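Fendeo F2 Two-Finger Gripper: Equipment Page and Bench Notes 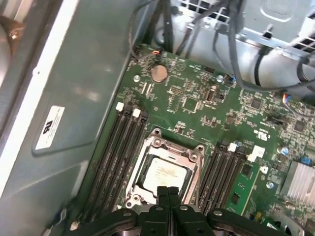

The F2 is sold as a gripper for "delicate electronics handling," and we bought ours to see how much of that phrase survives contact with an ordinary workstation. We take computers apart for parts recovery. Most of what passes through the shop is heavy, dusty tower machines with deep cases and sheet metal in every direction. A gripper that does well on a clean table with foam blocks tells us very little.

So the trial was done inside open cases, with the boards still mounted. Processor sockets, memory slots, coin cells and small wire connectors were the targets. We ran the F2 against the Ukow Slim, which was already on our arm, and for part of the work against a Sugden parallel unit we had on loan. All three used the same arm and the same Ravdale controller.

What Fendeo says you get

Two-finger electric gripper, black housing, wrist camera bracket included. Swappable fingertips, one set in the box. Force limit set in software. Mounting plate for common small arms. Printed quick-start sheet and a download link for the rest of the manual.

What we got

All of the above, plus a second quick-start sheet that disagreed with the first one about the wiring. The one with the March revision mark is correct. The cable is too short if your arm has any reach to it, and the extension is a separate purchase.

Build

Solid. The body doesn't flex, the fastener heads haven't chewed up after repeated removal, and the fingers came back to the same closed position every time we checked. If you're only going to read one good paragraph on this page, read this one.

Size is where the trouble starts. The body is wide. On the product sheet it looks compact, but the sheet shows it from the narrow side. Over a motherboard in a tower case you notice the width right away, as the side wall, the drive cage and any hanging cable bundle all want the same space. We had to plan most approaches around the housing and let the fingertips come in at whatever angle was left. With the Ukow we could usually choose the fingertip angle first.

The processor test

This is the job most buyers will ask about. The retention hardware was opened by hand for every attempt, and the gripper's task was to take the processor by its edges, lift it clear, and set it on a tray. We did the test on land grid sockets only, where a dropped chip can bend contacts and ruin the board.

The F2 made 17 attempts and completed 14. Two of the failures were slips at the start of the lift, when the fingertips had hold of the heat spreader and not much else. On the third, one finger touched the socket frame on the way down, the force limit tripped, and the arm stopped where it was. We count that as a failure. Fendeo's support desk calls it "protective behavior." Both descriptions may be fair, but the processor was still in the socket.

We don't think 14 out of 17 is good enough to leave alone. A person with a suction pen does better and is finished sooner. In fairness, the Ukow did no better on the slips, and the Sugden couldn't get its fingers down between the memory banks on our dual-bank boards, so we never got a useful score for it.

Memory slots and latches

Pushing latches open was the best result of the whole trial. With the fingers closed, the F2 makes a decent blunt prod, and the force reading was steady enough to tell us when a latch had given way. Pulling modules was fine from a half-empty bank and poor from a full one, where the fingertips are too thick to go between neighbors. Thinner tips are listed in the catalog and were out of stock when we ordered.

Coin cells

Skip it. The fingers can't get under the edge of the cell. We tried pressing the clip with one fingertip and catching the cell with the other, and spent an afternoon on it. Use a plastic pick.

Small wire connectors

Mixed. Connectors standing up from the board with room on both sides came out cleanly. Anything near the edge of the board or close to a heatsink was a gamble, and we stopped after one came out by its wires.

The wrist camera view

The bracket puts the camera close in, looking down past the fingers. That is useful for the last bit of an approach and less useful than you'd hope for the grip itself. The fingers and the wide part of the body cover the bottom of the view, and on a socket they tend to hide the near edge of the frame at exactly the moment you want to see it. We ended up relying on the far edge and a measured offset. Anyone training a vision system with this setup should plan on a second, fixed camera and budget for it.

Bare metal is the other problem. A processor lid, a socket frame and a finned heatsink can all throw glare under a ring light. A soft lamp off to one side gave us better results than Fendeo's own clip-on light, so we sent the clip-on back.

Controller

The Ravdale talks to the F2 without an adapter, and setup took less time than we had set aside. The force scale in the menu runs from 0 to 400 with no unit printed next to it. We asked what the unit was. We were told it is "a normalized value." We then found that the same setting gave a noticeably firmer grip after the gripper had been running for a while, so normalized against what, we can't say. Our advice is to set it low, test on a scrap chip, and test again after lunch.

Fendeo's claims, with our remarks

"Handles chips safely." Most of the time, on an open board, with somebody watching.

"Fits in tight spaces." The fingers do. The gripper does not.

"No programming required." There's a teach button. After you use the teach button you will be programming.

"Quiet operation." True.

Who might want one

If you work on bare boards on a bench, the width stops mattering and the F2 looks a lot better. The build is good, the position repeats, and the closed-finger push is handy. If your boards are still in their cases, try one on your worst case before you pay, and bring the case with you. A dealer demo on a flat fixture will go well. Ours did.

We have kept the F2 for loose boards and put the Ukow back on for tower work. That isn't much of an endorsement of the Ukow, which has a weaker camera mount and a finger screw that works itself out.

In the box: gripper, camera bracket, one fingertip set, mounting plate, short cable
Not in the box: camera, cable extension, thin fingertips, clip-on light
Warranty: 2 years, fingertips excluded
Page updated: Friday, December 12, 2025

Comments

benchrat
The cable thing is real. Ours reached the elbow and stopped. Also got two sheets in the box and wired it from the wrong one.

m_oldtowers
Did you try coming in with the case lying flat and the drive cage taken out? We do that for anything with the cage hanging over the board and it makes room for a fat gripper. Costs you the unscrewing time of course.

solderjoe
14 of 17 on sockets is better than I'd have guessed. I'd still never let it near a board I wanted to sell.

benchrat
@m_oldtowers if I have to strip the case by hand first I might as well pull the chip while I'm in there.

tinplate44
Thin tips are back in stock as of this week. They bend. I've already straightened one pair with pliers.

quietshop
Can you say what force number you settled on for the processors? We're at 90 and getting slips too, and I don't want to go up blind.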